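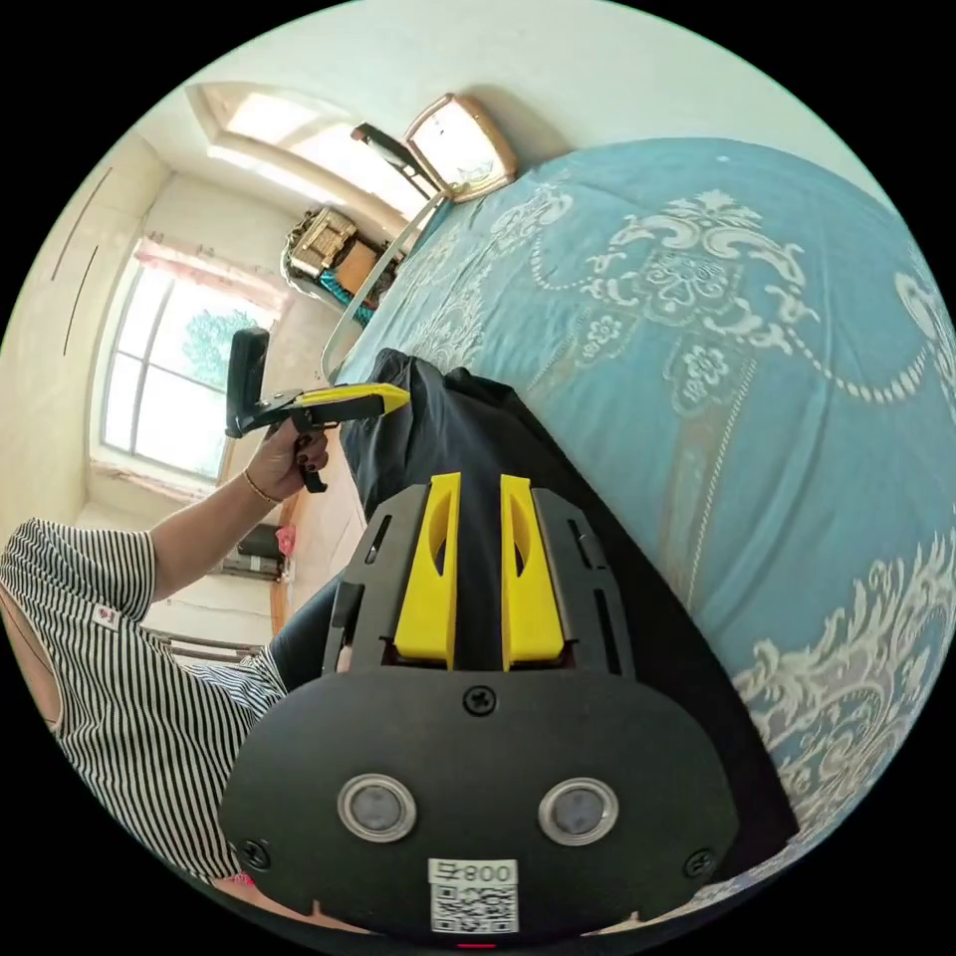 A made bed with a patterned bedspread. The top layer keeps dust off the layers below.

BEDDING: HOW THE LAYERS WORK
Tonley Home Science Pages, Level 2

Bedding = All the cloth parts of a bed. Each layer has a job.

Fitted sheet. Covers the mattress. Elastic in the corners holds it in place.

Flat sheet. Lies between the sleeper and the blanket. It collects sweat and skin flakes and is easy to wash.

Blanket. Traps air. Air that cannot move carries heat away slowly, so the body stays warm. A room for sleeping can be fairly cool, near 68 degrees Fahrenheit, if the blanket is thick enough.

Bedspread. The outside layer. Many bedspreads have a damask pattern - large curling leaves and flowers. In true damask the pattern is woven in. On other cloth it is printed.

Headboard = The upright panel at the head of the bed. It stops pillows from sliding off.

Try it: Clear clothes and bags off the bed first. Pull the bedspread toward each corner in turn. Smooth it from the middle to the sides - wrinkles move outward and disappear at the edge.

Next page: Pillows and What Is Inside Them

Updated 22 Apr 2024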